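Robot Cell Keeper (part time, fixed term)
Lerholm workshop, Grendinum
Posted 4/4/21

We are looking for somebody to look after a robot. It has two arms, a white body and a simulated twin that lives on a server under the stairs, and between the pair of them they need more attention than the people who programmed them are willing to give.

The robot is called Coko. The cell it works in was put together by three engineers over one winter, each of whom had a different idea of where the zero point should be. Those ideas have now been reconciled in a document of 19 pages, which you will be expected to read, and then to correct.

What the job is

Every morning you bring the cell up. You check the emergency stops, both of them, by pressing them. You run the arms through the warm-up, listen for the left elbow, and write down what you heard. The log has a column for this. Past entries include "fine", "fine-ish" and "like a gate".

After that comes calibration. Each arm touches off on the reference block and the numbers go into the sheet. If either arm is out by more than the limit you do it again, and if it is still out you find out why before anyone is allowed to run a task. Someone will stand behind you and say that it is probably close enough. Part of your salary is for ignoring this person.

Every 200 hours the grippers come off for cleaning, fresh grease and new finger pads. Every 516 hours (we did not choose this figure, it came with the gearboxes) you inspect the cables where they pass through the shoulder, which is a two-spanner job in a one-spanner space. Small hands are not a requirement but you will find yourself wishing for them.

The other half of the job is the simulated cell. Every task is tried there before it goes near the real arms, so the model has to be kept honest. When a joint limit changes on the real robot, it changes in the simulation the same day. The table scene needs the same care: things have to be the right size, sit on the table and not sink into it, and weigh what a reasonable person would expect. We once had a saucepan that weighed 300 kilos. The arm tried its best. 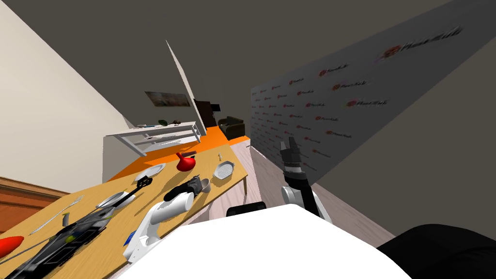
Most of the faults you will meet are dull ones. A gripper that reports closed when it is open, a camera mount that has worked loose by half a turn, an arm that has kept last week's tool offset out of loyalty. We want someone who finds dull faults restful. If you prefer the exciting kind, the Galbraith project down the corridor has plenty and is also hiring.

What we need from you

You should have kept some sort of machine running for at least a couple of years. Robots would be nice, but packaging lines, lathes, lifts and church organs have all produced good applicants in the past. You should be able to read a wiring diagram and edit a text file without breaking it. You don't need to be a programmer, though you should be able to tell one what is wrong in words they can't argue with.

Some experience of simulation software would help. We will train you on ours – nobody arrives knowing it, and one or two have left the same way.

You must be willing to write things down. We have lost more hours to a setting somebody changed and forgot than to any broken part.

What you get

Three days a week for 12 months, with a fair chance of more if the funding behaves. Your own toolbox, with a lock. A desk near the cell, which is warm in winter and also warm in summer. Pension, the usual leave, and a kettle that works.

How to apply

Send a CV and one page telling us about a machine you fixed and what it took to find the fault. Please don't send a covering letter about your passion for innovation. Shortlisted applicants will be asked in for a morning, shown the cell with one thing wrong with it, and left alone with the log and a cup of tea.

Applications close at the end of April.

Related vacancies
Test Technician, Galbraith project
Stores Assistant, Lerholm workshop
Technical Writer (calibration documents), Grendinum
Night Cover, Server Room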